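Unit 4: Shore Excursions and Port Time
Hospitality and Travel Operations, handout by Ximena Maldonado

A port call is sold as a full day, but guests get less than that. Clearance and the gangway line come out of the front end, and all-aboard comes before sailing. Read the Birnitz timetable before class.

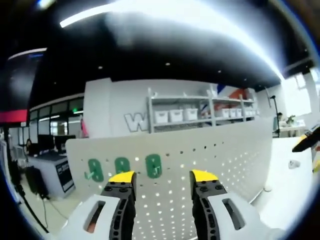
Excursion desks sort tickets by departure time, then by language. The Bestgate ship carries 258 guests and sells 155 tour seats at Birnitz. A white pegboard with a row of green holders would do for the tickets at a desk that size - larger ships use software.

Reading: Quezada, chapter on tender ports. Bring your Zositz worksheet.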